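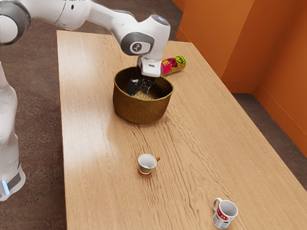
Clullent asked if the practice packs work without buying the arm first. Yes – all simulated, nothing to bolt down.

## Lolton pick-and-place packs – FAQ

**What's in one?**
Rooms, tables, household objects. 300 layouts in the basic pack, 1,061 in the full.

**Overhead and close views?**
Both. Fruit and basket textures hold up close in.
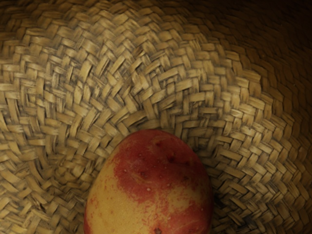 *Mango in the woven basket, from above.*

**Trial?**
60 days, 3 seats. No card needed.

**Can I add my own objects?**
Full pack only. Basic gets it in December, hopefuly.

**Refunds?**
Ask Bundico if you bought thru them – otherwise us.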